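Week 11 handout: Care of the basin-wiping cell
N. Carvalho, Stadham

The Korow manual says the gripper needs checking every 700 cycles. I have yet to see where that number comes from. Treat it as a starting guess and keep your own log. Last October our pads were worn out well before then, and the log was the only reason we knew.

Before a run, close the gripper on a folded cloth and tug by hand. If it slips, clean the pads first and leave the force setting alone. Raising the force hides the fault for a day or two.

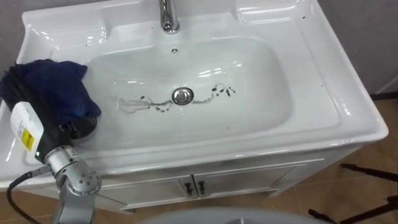 Fig. 2. Cloth on the left ledge, marks across the bowl floor at the drain.

A pass over a flat ledge proves very little. The curved inner walls are harder, and gloss fools people - look for residue with a lamp held low. Check the cable at the wrist through the full reach, too. "It looked fine parked" is no answer in a lab report.

Logs are due Thursday. Write down failed wipes as well.

Questions: N. Carvalho, Room 107

Related handouts
Reading a Gidey fault list
Pad wear: the Clurside figures, with doubts
Cable routing at the wrist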